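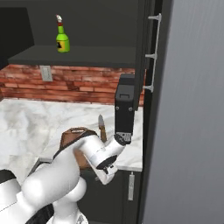 Britta Kettler asks that new members read this section before opening the simulator, as most of the questions sent to her in August were answered in it.

4. Setting up the kitchen task in Doment

This section covers the kitchen task used in the second half of the Trarnomby robotics club course. It assumes that Doment is installed and that your team has a working login. Text revised 27 December 2024.

4.1 Loading the workspace

1. Start Doment and choose Open Workspace. Select the kitchen file for your team.
2. Wait for the textures to load. On the club laptops this takes roughly 90 seconds.
3. Open the side view. Check that the brick wall, the shelf and the marble counter are all drawn. If any of them appears flat grey, close the workspace and load it again.
4. Set the arm speed to 16. Higher values are locked until your team has passed the first check.

Note: The shelf is treated as a fixed body. The arm will stop on contact and the run will be marked as failed.

4.2 Checking the layout

5. Switch to the wide view. Find the knife, the cutting board and the coffee machine on the counter, and the green bottle on the shelf.
6. Move the hand slowly towards the board with the jog keys. Stop before the fingers touch it.

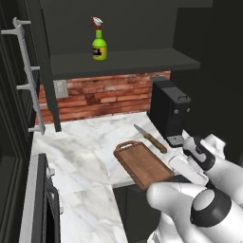 4.3 Using the hand view

7. Press H to change to the hand view. Both fingers should show at the bottom of the window.
8. Open the gripper fully. Leave it open while you line up on an object.
9. Turn the wrist in small steps. The picture turns with the wrist, so left and right on the keys may not match what you see at first.
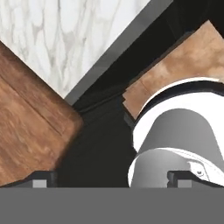 Fig. 4-3. Hand view, fingers open.

Caution: Do not judge height from the hand view alone. Go back to the side view before lowering the arm - the counter edge is easy to misread from above.

4.4 Recording a run

10. Return to the side view and bring the hand over the counter with the fingers still open.
11. Type your team name in the Stamus log window and press Record. Runs without a team name are not marked.
12. Carry out the move on your task card. Teams on the Cheung card have 3 attempts; all others have 2.

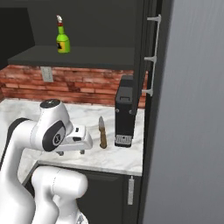
13. Press Stop, then Save. Wait for the log window to show the run number before closing Doment.
14. Copy the run number on to your task card and hand the card in at the end of the session.

Note: A saved run cannot be renamed. If the team name is wrong, write the correct one on the card next to the run number.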